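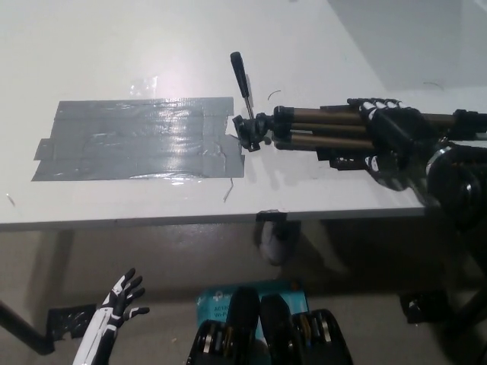
Grey duct tape on a white tabletop.

Hello again, sewists! The new oilcloth has landed at the Sadley shop and I've spent most of the week making tote bags out of it when I should have been doing the books. It's a cream background with little rust-coloured pears, 46 inches wide, and we're selling it by the half metre. I've already cut into the second roll, so please don't leave it too long if you have your eye on it! 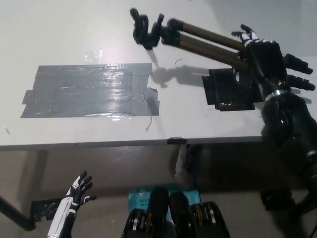

The tote itself is the Garkden pattern, the one with the boxed base and the pocket that folds in on itself. I lined mine with a navy ticking (Thenmozhi Hegde's idea, and she was right, the plain calico looked a bit sad) and used a size 100 needle the whole way through. Go slowly at the corners and use clips, as pin holes in oilcloth are there for good. Mine took about 220 minutes from cutting out to the last bit of topstitching, with a long lunch in the middle.

Tsz-kin Wei is running the tote class again on Fri 24 August, and there are still a few seats. Bring your own machine and your favourite scissors. Kits come in pear or in the plain Devadiga canvas, whichever colour you fancy.
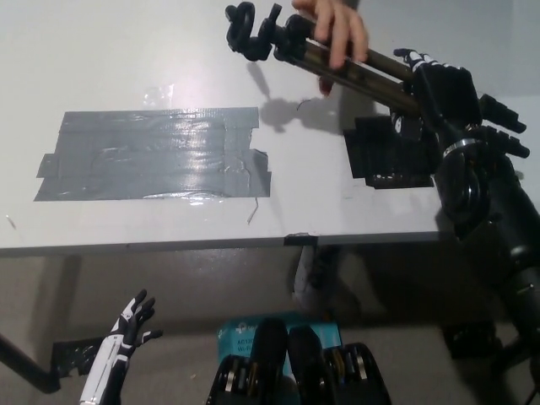
A folded tripod in hand over the table.

Contact us | © Veltolura Sewing | Back to top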